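Showing the Arm What to Do: Frequently Asked Questions
Dustance Teaching Room, Cesusberg
Last updated 5 Mar 2020

We get a lot of the same questions from people who have signed up for a teaching session and are wondering what on earth they have agreed to, so we have gathered our answers in one place. If yours is missing, please write to us through the contact form and we will do our best to reply before your visit.

Do I need to know anything about robots or programming?

Not a thing. Most of the people who teach with us have never touched a robot arm before they walk in, and quite a few of them turn out to be wonderful at it. If you can put away groceries, you already know the tasks. What you will be learning is how to do them through the arm, and that comes with a bit of practice and a good deal of laughing at yourself.

What is the difference between hand guiding and remote control?

With hand guiding you take hold of the arm itself and move it through the task, a little like teaching someone to swing a golf club by holding their elbows. The motors go soft so that it follows you easily. With remote control you sit a few steps away and use a handheld controller, and the arm copies your movements. Hand guiding feels natural right away but your own arms end up in view of the cameras, so we mostly use it for the first lesson and for slow, fiddly motions. Nearly everything after that is done by remote.

How long is a session?

Plan on 135 minutes, including the safety talk, a warm-up and the breaks. Please do take the breaks! People get absorbed and forget, and their wrists remind them the next morning.

How many times will I repeat a task?

We ask for 10 good demonstrations of each task, and a typical visit covers three tasks. Good does not mean perfect. If you reach for something, miss a little and correct yourself, leave it in, as the recovery is useful to us. If you drop the thing on the floor, press the discard button, pick it up and start over.

Should I try to go fast?

Please don't. Go at the pace you would use if you were showing a small child how to set the table. Long pauses are not much help either, so if you need to think, do your thinking before you press record. One smooth, slightly boring movement after another is just what we like.

What kinds of objects will I be working with?

Kitchen things, for the most part, and play food to go with them. The Montes task list, which is the one beginners start on, is made up of short instructions such as "put the strawberry in the bowl" or "move the bottle off the plate." We change the layout between demonstrations, so please resist the urge to line everything up neatly – a table that always looks the same teaches the arm very little.
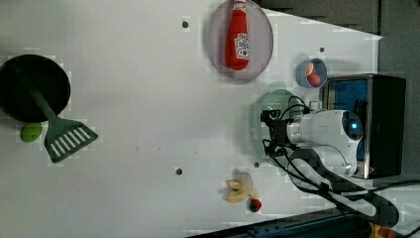
The tabletop with the arm, pan, plate, bowl and play food.

Which objects are the hardest to pick up?

Everyone has a different answer. Small round things like to roll away when a finger brushes them, so come down from straight above and close slowly. For a bottle lying on its side, turn the wrist first and then lower it, so the fingers close across the narrow part. A spatula is easiest by the handle, and it pays to look at where the other end will swing before you lift.

Is it safe?

Yes, provided you follow the safety talk. The arm moves slowly in teaching mode and there is a stop button within your reach the whole time. Tie back long hair, leave dangling jewelry at home, and keep your hands off the table while you are driving by remote. Press stop whenever you feel unsure. You will never be scolded for it.

Can my teenager take part?

Anyone 16 or over is welcome, with a signed form from a parent or guardian for those under 18.

What happens to my demonstrations?

They are saved under a number, without your name, and go into Lekuren, our shared collection of recordings. The recordings hold the arm's movements and the camera views of the table. There is no sound. If you change your mind afterward, send us your session number and we will take yours out.

Will I get to see the arm do it by itself?

We hope so, though not on the same day. Training takes a while, and we hold an open evening in April where past teachers can come and watch the arm try their tasks. It makes mistakes, sometimes very familiar ones, and people seem to enjoy spotting their own habits. Sign-up is on the Visits page, and you are welcome to bring a friend.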